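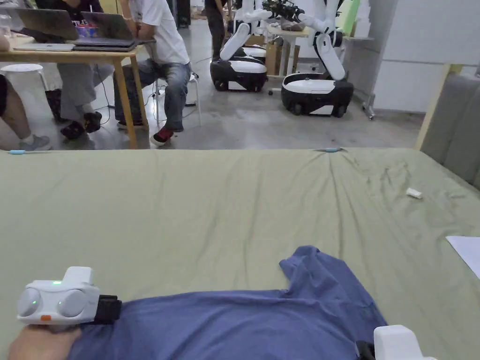
Priit Pärn was told the folding would be gone in a year, and he says he laughed, because he had heard the same about ironing. At Plarnel the shirts still pass through people's hands – only now the hands are teaching. "I've folded for 12 years and never once had to think about my thumbs," he says. "Now I think about them all day, and I go home and tell my wife!" He misses the chatter, though six of the old crew stayed on.

Comments

Baranauskienė: Did the pay change too?

Drondila: Lovely piece, more please.

Contact | © Plaker | Back to top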